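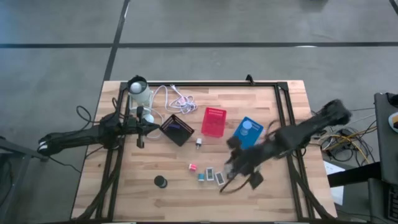 June 11, 2019. Zundbridge bench, two-arm sorting trials, entry by M. Ruiz-Ortega. The purpose of the present series is to establish whether the revised hand-over rule, drafted by L. Soler in March, lowers the number of stalls when both arms have targets on the same side of the table. Under the rule, one arm holds position with its gripper open while the other completes its reach. The small items lie in a loose row towards the front, with the tray, the red basket and the blue box behind them, so the right arm must come well forward and low to reach the grey devices. The lamp and its coiled white cable remain at the back of the table and are to be treated as obstacles by the planner.

Result: of 60 trials under the rule, 2 ended in a stall. The Motitz planner without the rule gave 8 over the same number. Both stalls occurred when the right arm released late and the left arm had already been given its next target.

Wait time was set to 3 seconds throughout. A shorter value has not been tested and should not be quoted in the Harahap report.

Outstanding: L. Soler to check the release signal on the right gripper. Logs are stored under Zoltomska, second folder. The series with spools only has yet to be run.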